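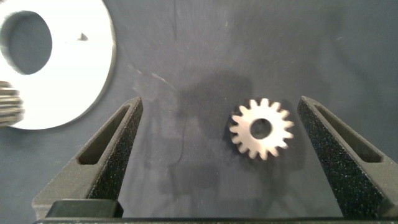
A small spur gear between the open fingers, seen from the wrist.

The case for teleoperation over hand guiding is usually made on cost. I would make it on evidence. When an operator grips the arm and pushes it through a task, the joints record a path and the hand keeps the reasons. Driven remotely, the operator has to work from what the cameras deliver, and the robot gets the same views later.

Gear placement shows the difference. The approach is easy to teach either way. The last 3 mm are a matter of contact, and a guided arm carries the operator's own force in its readings.

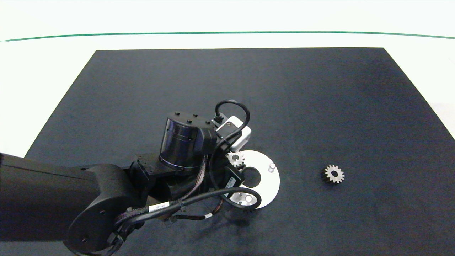
Plate with two pins, one gear beside it on the mat.

Remote control is slower – up to 30 attempts before a new operator is worth recording – and most rigs return no feel at all. I accept both. Vollbridge still teaches by hand, and its paths are smooth. Move the plate 15 mm and they are smooth in the wrong place.

Comments (3) | Shares (15)

Contact | © Achterberg | Back to top

Related
Force data from the Plisholm trials
Teach pendants since 1986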